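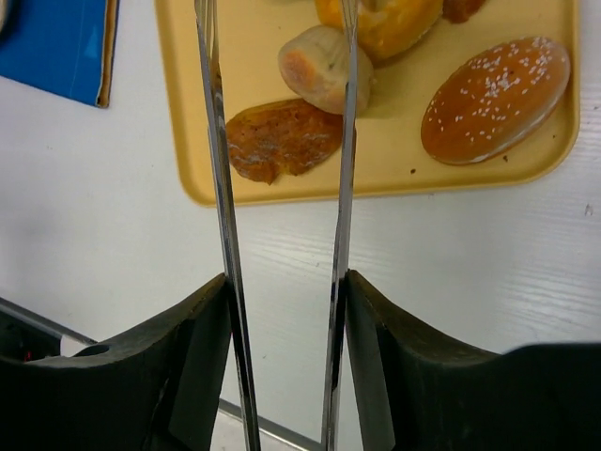

Lesia Hrytsenko, bench notebook, 15 Jun 2020
Read by: R. Greenwood

Relari two-finger kit, bakery evaluation, continued. Unit is the loaner from Prestus, same one as in January but with the long metal fingers fitted. Wrist camera on the stock bracket. Purpose of this block is to decide whether we recommend the kit to Darstead for tray-to-bag picking of mixed baked goods, or send it back.

Setup. Yellow tray on the white bench, mixed load, approach from above. I left the load touching in places on purpose. The small pale bun lies over the corner of the flat brown piece, and that pair is the one I care about. Separated items were covered in January and there is little left to learn from them.

Camera view. Both fingertips run out past the top of the image at this height. For a pick near the middle of the tray that means the contact point has to be inferred from the finger line. Annunziata asked for a shorter bracket or a wider lens. Prestus quote both as options, not in the base price. The right finger also crosses part of the pale bun in the image, so any segmentation has to cope with one item split in two by a bright strip. The stock software returned it as two objects more often than one. Masking the fingers with a fixed template fixed most of this. Template has to be redone for each opening width - tedious, but it can be scripted.

Reflections. The finger faces are shiny and pick up yellow from the tray. Threshold on color alone is not usable near the fingers. Tried matte tape on a spare pair, which helped the image and made the grip worse on glazed crust. Tape would not pass for food contact in any case. Ask Prestus if they can supply a bead-blasted finish.

Runs. 300 attempts in total over the block, 289 ended with the item in the bin. Of the failures, 2 were dropped in transit and 2 were controller stops (see below). The rest were missed or double picks, nearly all on overlapped pairs. I do not count a pick as good if the neighboring item moves off the tray.

Item notes:
Sesame bun, long oval. Easy. Grip across the short axis. Some seed loss at the default force, less at the next setting down. Crumbs on the tray have not been mistaken for items so far.
Small pale bun. Deforms. Default force too high, leaves a dent. Use the soft profile.
Flat brown piece. Worst of the set. Low, uneven outline, and the fingers tend to ride up over the edge. Needs the tips nearly on the tray, and the kit has no compliance to forgive a height error.
Yellow-orange round. Fine if taken across the outside. Do not try for the middle.

Controller stops. Both were the same fault code, both on a fast close from full opening. Aníbal suspects the cable strain relief. Manual says only to cycle power. Sent the logs to Prestus, no reply yet.

Comparison. The Horrocks suction head Naomi tested handles the flat piece without trouble and is poor on anything seeded. Neither covers the whole Darstead list alone. Naomi's sheet has the cycle times, I have not repeated them here.

Position for now: keep the loaner, do not recommend at base price. Would change that if the bracket and finger finish are included.

To do
- rerun overlapped pairs with soft profile throughout
- measure tip height error at the tray corners, not only the center
- new strain relief, then repeat fast close
- Roy to ask Darstead if flat items can be trayed separately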